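4.2 How injuries come to be written down

The first thing we learned in following the Plastthorpe club through its season is that an injury report is a much more sociable document than it looks. On paper it is a short form with a player's name, a body part and one of four words beside it (full, limited, out, doubtful). In practice it is the end of a long string of conversations, some of them held in doorways, and by the time it reaches the league office it has passed through the hands of people who want rather different things from it. The league wants bettors and opponents to be told the same story at the same hour. The coach would like to tell them as little as the rules allow. The medical staff, who were unfailingly generous to us, mostly want the player to be able to sleep on that shoulder.

We collected 57 weekly reports from the three clubs that agreed to take part, Plastthorpe, Jurau and Tehrani, and set them beside our interview notes for the same weeks. Our interest was in the gap between what a player felt and what the form said, and in who had the final say over the wording. The coding scheme is the one set out in Section 3.

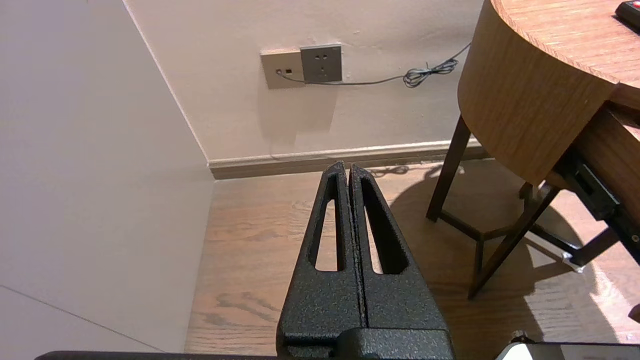
The Wednesday report turned out to matter most. It is the first of the week, and it sets a kind of starting point that everyone is then reluctant to move away from. A player listed as limited on that day tends to stay limited until the final report, even where our notes show that he felt a good deal better, or a good deal worse, in the meantime. Staff at Jurau were quite open about this. Changing a word, they told us, brings phone calls, and leaving it alone brings none. One of the trainers there compared it to repainting a front door — perfectly allowed, but all the neighbors will want to know why.

Of the 57 reports, 19 contained at least one entry where the player's own account, given to us in private, was more serious than the listed status. We want to be careful with that number. It doesn't mean that 19 reports broke a rule. The league's policy asks for practice participation, and a man can take every snap in practice with a torn muscle if he is stubborn enough and well taped. In 7 of these cases the player had asked for the milder word himself, usually with a contract or a starting place in mind, and the club had simply gone along with it. We had expected pressure to run from the coach down to the locker room, and some of it did, but a fair amount ran the other way.
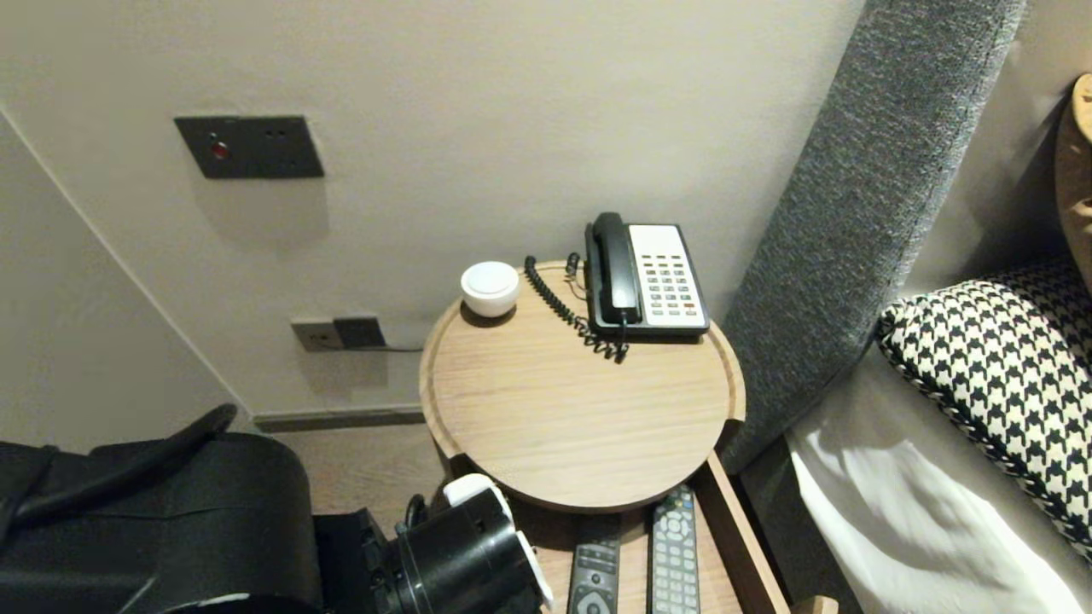 Figure 5. Dark notches or brackets at either side of a round wooden tabletop, with a corded desk telephone at the back right.

Things become more tangled once the season is over. Players who kept quiet for months will often speak freely in January, on a podcast or in a post late at night, and reporters then go back to the old forms and find very little there. We followed several such episodes. In each one the first public question was whether the club had lied, and in each one the league's answer was narrower than the question, dealing only with whether the participation entry was correct on the day. Both sides could be sincere and still talk right past each other, and the fans who wrote to us about it were, we think, fairly puzzled by the whole business.

Fouzia Jadoon carried out the follow-up interviews at Tehrani, where the club uses the Pornard system to log treatment. Every ice bath and every scan has its own entry, so the medical record there is far richer than the public form. We had supposed that such a full record would pull the public wording closer to the player's account. It made hardly any difference. The two documents were kept by different people for different readers, and it was rare for anyone to lay them side by side before the report went out at four in the afternoon.

When we circulated a draft of this section to the clubs, we asked whether a plain severity scale, added next to the participation word, would be welcome.
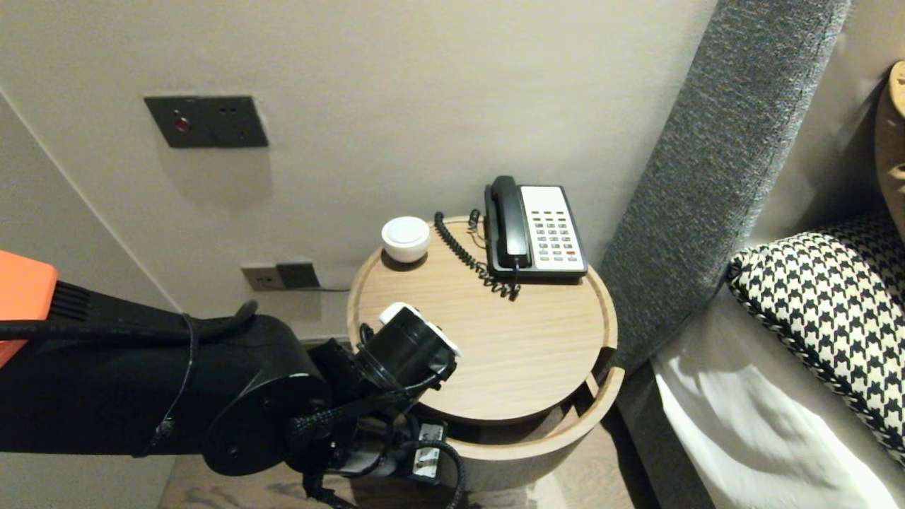 Kenji Mahmoud replied that it would be welcome to everyone except the player wearing the number. An opponent who reads that a left knee is a four out of five, he wrote, knows exactly where to aim, and he would sooner have an angry reporter than a second surgery. He asked us to say so in the paper, and also to note that he had no objection to the scale being shared with the union. We have taken up that second suggestion in Section 5, where the options for private disclosure are compared.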